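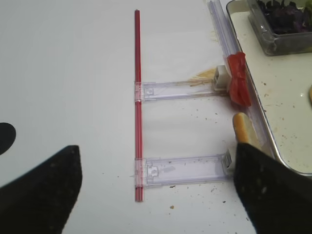
*Red rod and clear side brackets. Brown residue on the table beside the upper connector.*

25/09/2022, Postine bench, Bretville. Sheet 1066.

This entry records the condition of the burger station during the layout review and the cleaning points arising from it. It continues the notes on the previous sheet concerning the Ko dividers and should be read with them. The pass mark for the station as a whole remains as agreed in the Postine brief.

The review was confined to the layout of the table and the handling of the fillings. Taste, portion cost and the wrapping stage are outside its scope and have been left to the Kustutier trials.

## Layout

The three-lane arrangement has been retained. The centre lane holds the white tray, on which all building takes place. The side lanes are reserved for breads, the tomato slice and the patties. Colleagues have asked whether the fillings container might be moved to a side lane in order to free the tray. The proposal was considered and has been declined for the present. With the cabbage and lettuce at the far end of the tray, anything dropped on the way to the bun falls on a surface that can be lifted out and washed.

The tomato slice model stays in the left lane, upright beside the divider, and the patties in the right. The top buns are to be stood on edge and not laid flat. When laid flat they shed seeds each time one is picked up, and they also take up the space needed for the patties.
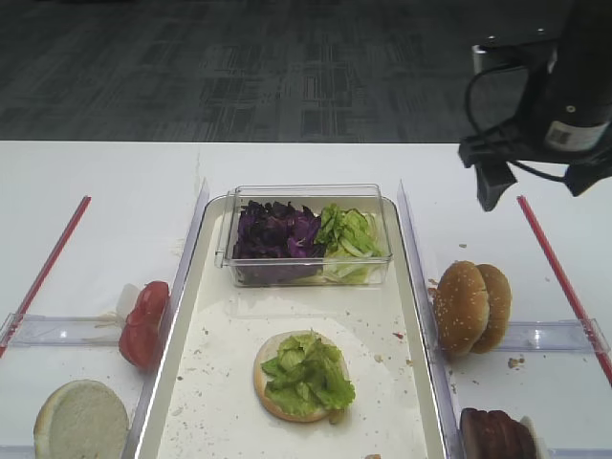
## Fillings

The container is filled with shredded purple cabbage on the left and chopped green lettuce on the right. No partition is fitted between them. A partition was tried earlier in September and withdrawn, as it left too narrow an opening on each side and the lettuce caught on it. Some mixing along the middle is accepted, provided that each side can still be told at a glance.

The standard portion of lettuce on the bottom bun is unchanged. The weighed portion on the previous sheet was 67 g for the full container side, and that figure is to be used for restocking until a new one is entered. Lettuce is to be chopped with the pale ribs included. Leaf alone wilts too quickly under the lights at Bretville.

The lettuce should be kept within the rim of the bun as far as practicable. A small overhang is not treated as a fault. A piece hanging clear of the bun on to the tray is to be noted.
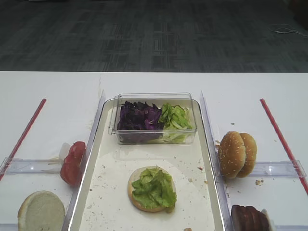
*Centre tray with the bottom bun and its lettuce. One small piece over the lower right edge of the bun; accepted.*

Crumbs on the tray were discussed at some length. It was agreed that the tray is to be wiped between builds and not only at the end of a session, and that the wipe should begin at the container end and be drawn towards the operator. A dry cloth is sufficient for crumbs. A damp cloth leaves smears on the clear dividers if it touches them, and these show badly under the overhead lights.

## Cleaning of the side lanes

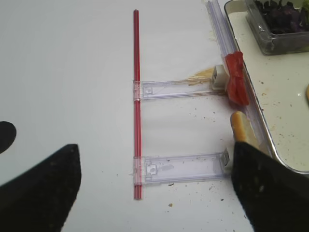
The cleaning sheet at present covers the tray and the container only, and it is to be extended to the side lanes with effect from the next session. The clear parts are easily overlooked, and food collects against them. The small rounded piece of bread lying by the rail between the two arms is typical, as is the flat tan fragment just above the upper arm, with a few fibrous strands next to it. The smudge on the lower arm is to be treated with warm water and a soft cloth. Abrasive pads are not to be used on any clear plastic at this station.

The following wording has been entered on the sheet:

- Lift food pieces from the rail by hand before wiping.
- Wipe both clear arms along their length, including the slots near the left end.
- Clean around the white connectors with a small brush. Allow 2 minutes.
- Check the table beside the connectors for residue and remove it with a damp cloth.

## Outstanding

Spare dividers from Ko: order placed, delivery date awaited.

Revised cleaning sheet to be printed and kept with the Postine folder. Old copies to be withdrawn from Bretville.

Lettuce portion to be weighed again at the next restock, 2 readings, and entered on the following sheet.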